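How to catalogue a small film collection

These notes are for anyone who has taken over a collection of film prints, a few cans or a few hundred, and needs a list that other people can use. They follow the method we used at Sukcombe for the Keogh films, which came to 400 cans when we started in March and fewer titles than that once the reels were matched up.

Before you start

Clear a bench, put on cotton gloves and have a soft pencil ready. Don't use ink near open cans. Set up a spreadsheet or a box of index cards, one row or card for each title and a second sheet for each physical reel. Keeping the two apart matters later, when you find a second print of something you have already listed.

Step 1: Number the cans

Give every can a running number in the order it comes off the shelf. Write it on an acid-free label and stick it to the side of the can, not the lid, as lids get swapped. Leave the old labels where they are and copy out whatever they say, spelling mistakes included.

Step 2: Identify the film

Wind down to the opening titles on a bench winder and read them against a light box. Take the title from the film itself. If the can says something else, put that in a separate column headed "Title on can". Foreign release titles go in a third column.

If the titles are missing, check the leader and the tail, then the edge codes. Edge codes date the stock, and a print may be much later than the production.

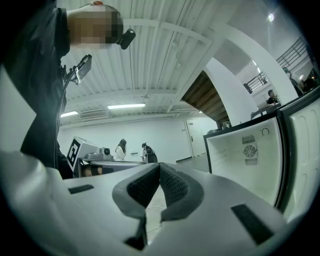 Bernd Lindemann wrote to say that he would never trust a tail leader on its own, as at Beltport they had two features with each other's tails spliced on, and it took them a winter to put right. He checks the last shot against a printed synopsis before he fills in the card.

Step 3: Record the production details

Use the same order every time:

Title, with alternative titles
Production company
Year of first release
Director, then writer, camera, music, costume
Principal cast, with the role in brackets
Gauge, colour process and aspect ratio
Original running time

Copy names as they are spelled on screen. If a credit comes from a reference book, add the source in square brackets.

Step 4: Measure the print

Run the reel through a footage counter and note the length in feet. Sound 35mm at 24 frames a second runs at 90 feet a minute, so a full reel of 2000 feet lasts a little over 22 minutes. Put your figure beside the original running time. A large gap usually means a cut version or a missing reel.

Step 5: Note the condition

Look for shrinkage, scratches, torn perforations and colour fade. Smell each can as you open it, and move anything vinegary to a separate shelf the same day. We write condition notes in plain words. The Pila cards used a score out of 100, and we could not work out what a 60 had meant.

Save a copy of the list at the end of each session and keep a printed one with the cans.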